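Tonham Lending Room: October news

The breakfast set is back on the list

The breakfast set can be borrowed again from Oct 9, 2026. It was off the shelf for most of the summer while we looked for the missing parts and changed how the set is packed. Several families asked after it at the desk, and the names on the waiting list have been kept in the order they came in.

For newer members, this is the set used for setting the table, serving, sorting by color, and clearing up afterward. It suits children from about three, and two of the language groups borrow it for practicing food words. It was always lent in one deep carton, and the carton was the trouble. Small things went to the bottom, people in a hurry didn't look there, and by June the set was short of both fruit and dishes.

Paula Furtună went through the returns shelf and found most of what was missing in other sets. The banana had gone home with the market stall, and the blue bowl was in with the doll's bath. Two things had to be replaced. The set now comes to 16 pieces, and the number is written inside the lid and on the loan card.

We also changed the way we check it. Everything is taken out and spread over the white table before anything goes back in a bag. It takes a few minutes longer than checking from the carton, but you can see at once what you have. Leave the bottle on its side if it won't stand up. Fruit can sit in the bowl while you do the rest.

On the white table: the ketchup bottle, the oval tray, an orange slice, the banana, a green mug, and the strawberry in its blue bowl. 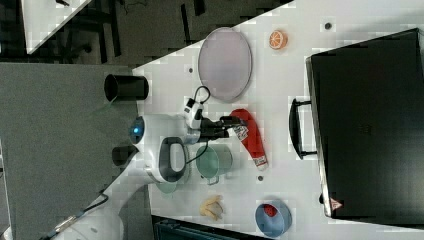

A red key tag, with the round disc at the top. 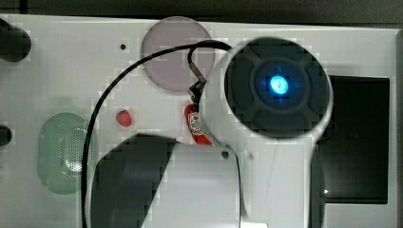
Borrowing it

The loan is for four weeks, with one renewal if nobody is waiting. Reserve it at the desk or by phone. Please bring a bag with a flat bottom, as the tray is wider than the other dishes and will tip everything over in a narrow one.

When you get home, keep the loan card with the set. Hemi Pryor has rewritten it in larger type with the dishes on one side and the food on the other. If something is already missing when you first unpack, call us within a day or two so we can mark it down before the set goes to the next family.

Before you return it:

Wash the dishes and the food in warm soapy water and dry them well.
Lay everything out on a table and check it against the card.
Put the food in the small bag and the dishes in the large one.
Tell us about anything lost or cracked. There is no charge for a first lost piece.

Please don't fill the gaps with pieces from your own kitchen toys. It is kindly meant, but the card then stops matching the set and the next check takes twice as long.

Other sets

We now have 272 sets and single items on the list, and 81 were out on loan at the last check. The market stall is back on the shelf and no longer has a spare banana in it. The doll's bath is waiting for a new stopper. Cayetano Llorente is mending the wooden train bridge at home and expects to bring it back before the end of October.

We could use more small drawstring bags, in any color, so long as they wash. Leave them in the basket under the coat hooks. We have enough puzzles for now and can't take any more until the new shelf is up.

Found at the desk

One child's gray mitten, a water bottle with a Dervishi sticker, and a library book that belongs to the Braltska branch. Ask for Paula.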